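Wrist camera policy grabs at clear bottles badly. More examples, or different ones?

Posted in Training and Data
Asked by Jordan Kershaw, 2 October 2018

I have a small two-finger arm with one camera at the wrist. I drive it by hand to pick things up from a cloth-covered table, record each try, and train on the recordings. I have 2,692 examples so far.

With solid items it does fine. With clear plastic bottles it closes short, or it goes off toward the shadow and closes on nothing. If there is a second item on the cloth it nearly always goes for that one, even when the label for the run says bottle.

My cloth is one color and I have one lamp, off to the side. I haven't changed either of them since March. Before I spend another few weeks recording, should I just add more bottle runs, or is something wrong with the way I am setting them up? I would like to keep the single camera if I can.

Natalie Holroyd

More data. We were stuck at the same place with 2,000 and it got better when we kept going. Also check your exposure setting, auto exposure will mess with clear plastic.

Rima Semaan

I would look at what is in the set before adding to it. Sort your runs by target and by where the target was at the start. When I did this on the Skundura arm, almost all my bottle runs began with the bottle in the same part of the table, and almost all of them had the bottle alone. The model had never been asked to choose.

What I changed, in the order I did it:

Put two items down for every run and label which one is the target. Record both choices from the same layout. Put everything back where it was between the two, or the model can use the layout to guess the answer.

Move the lamp. If the shadow always falls the same way from the bottle, the model can learn the shadow instead of the bottle. I used 9 lamp positions and marked them on the floor with tape so I could go back to them.

Start from different heights. With a wrist camera a tall item near the top of the view often loses its upper part, and then all the model has to go on is the base. You need runs that begin that way and runs that begin with the whole bottle showing.

Leave the wrinkles in the cloth. I used to smooth it flat before each run and the model got worse as soon as someone bumped the table. Shake it out every so often and let it land how it lands.

Keep the misses, but tag them. If you close short, back off and correct, that correction is useful. If you close short and give up, leave it out of training and keep it for checking.

My layouts for the two-item runs are plain. One clear bottle toward the back, one small white plastic piece nearer the fingers, and nothing else on the green cloth.
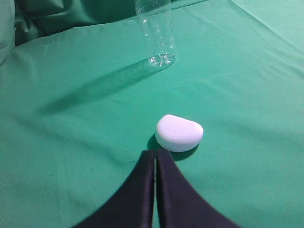 Alfie Penrose wrote back that he would be careful with the part about recording both choices from one layout. When he tried it on Saarinen, he split the runs at random afterward, so one half of a pair ended up in training and the other half in the test set. His test score looked great and the arm was no better. He now gives each pair a layout number and splits on that number.

Yes, do that. I split by layout too and should have said so. Hold out whole lamp positions as well if you have enough of them. I train on 7 and test on the other two.

On the exposure point in the other answer, I agree that it should be locked. Set it by hand with the lamp at its brightest position and leave it there. If the highlights on the plastic are blown out, turn the lamp down before you touch the camera.

For your count, I would not throw away what you have. Keep the solid item runs as they are and put the new effort into two-item layouts with a bottle in them.

Dennis Temba

Can you put a strip of tape on the bottle? That fixed it for me, but I only had to pick up one kind of bottle.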